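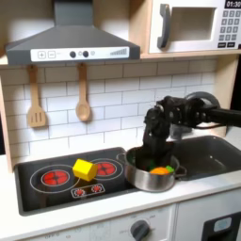 How do you clean a second-hand toy kitchen before it goes to a new child?

Take it apart as far as it will go, wash the plastic parts in warm soapy water, wipe the timber with a damp cloth, and let everything dry fully before you put it back together. Most of it is waiting time. The hands-on part takes about an hour and a half for an average set, longer if there are stickers to get off.

The method below is the one we use at the Trillwood toy library for play kitchens, shops and workbenches. It suits anything with a mix of timber, board and hard plastic.

What you need

A bucket of warm water with a small squirt of dishwashing liquid
A second bucket of clean water
3 microfibre cloths
An old toothbrush
Cotton buds
Bicarb soda
A Phillips head screwdriver and a small one for battery covers
Zip-lock bags and a marker
Old towels

Step 1. Check it over first

Before you wet anything, press and pull on every part. Look for cracked plastic, lifted edges on board panels, exposed staples and loose screws. Open each battery compartment and take the batteries out. If there is white or green crust on the contacts, put gloves on and clean it off with a cotton bud dipped in white vinegar, then dry the contacts and leave the cover off overnight.

If the set has button batteries and the cover doesn't close with a screw, don't pass it on. Tape the old batteries on both sides and take them to a battery recycling point.

Step 2. Take it apart

Remove doors, knobs, hooks and anything that lifts out. Put the screws from each part in their own bag and write on the bag where they came from. A photo on your phone before you start is worth having, especially for hinges.

Step 3. Wash the plastic

Parts with no electronics can go straight in the bucket. Use the toothbrush along seams and around moulded buttons. Rinse in the clean water and stand pieces on a towel so they drain. Parts that light up or make noise should never be soaked. Wring a cloth out until it no longer drips and wipe them over, then use a dry cotton bud in the gaps.

Step 4. Wipe the timber and board

Damp cloth, then dry cloth, one panel at a time. Raw timber will go furry if it gets too wet. If that happens, let it dry and sand it lightly with a fine paper, going with the grain. Printed board is the fussiest material of the lot — water gets in at the cut edges and swells them, so wipe towards the middle of the panel.

For crayon and texta, make a paste of bicarb and water and rub it on with one finger. Try it on the back first. It can dull a shiny surface.
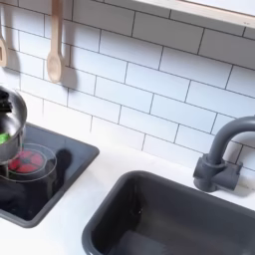
Harish Uniyal wrote in to say that bicarb took the print off a panel on his daughter's play shop, and that he now uses a plain white eraser on crayon and leaves the texta alone. We've since tried the eraser on crayon ourselves and it does a decent job, though you need to brush the crumbs away as you go.

Step 5. Get the stickers off

Warm the sticker with a hair dryer on low, lift a corner with your fingernail and peel slowly. Rub any leftover glue with a drop of cooking oil, wait a few minutes, then wash the oil off with soapy water. Keep oil away from raw timber as it leaves a dark mark.

Step 6. Dry and reassemble

Leave everything somewhere shaded with air moving through. Plastic is usually ready by the next morning. Timber needs longer, and we allow 72 hours before any panel is screwed back against another one. Full sun will fade painted parts and can warp thin ones.

Put the screws back in by hand and stop when they are firm. If a hole has stripped, pack it with a wooden toothpick and a dab of PVA glue, snap it off flush and let it set before you try the screw again. Fit fresh batteries last and check that each cover is screwed down.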